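3rd April - dye bench, Jirberg workshop

Very good day with the indigo! The vat I had nearly given up on came back overnight, coppery skin on top and a proper yellow-green underneath. Skeins 1 to 4 went in for three short dips each, with a long airing on the rail between dips. Skein 4 (the Somogyi wool, scoured twice) took the color so evenly that I went and fetched Dorottya Tóth from the loom room just to show her.

Cotton still lags behind. I used 60 g of it against 60 g of wool, same vat, same dips, and the cotton came out a full shade paler. Want to try a longer soak beforehand.

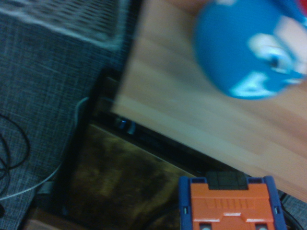 Shade names are a mess and I want them sorted before the Oline order. Dorottya and I keep saying "bright blue" and meaning different things. For me it's the flat, loud blue of that toy head on the pale tabletop, and indigo will never give us that - ours always leans a bit gray, and I love it for that. So "bright" is out of the shade book. Proposed instead: milk, sky, slate, midnight. Skein 4 is slate, card 151.

To do:
- rinse skein 2 again, still bleeding
- feed the vat, then leave it alone until morning
- ask Flollutlow if lot 1528 is still in stock, enough to last us to September
- second try at the madder, with chalk this time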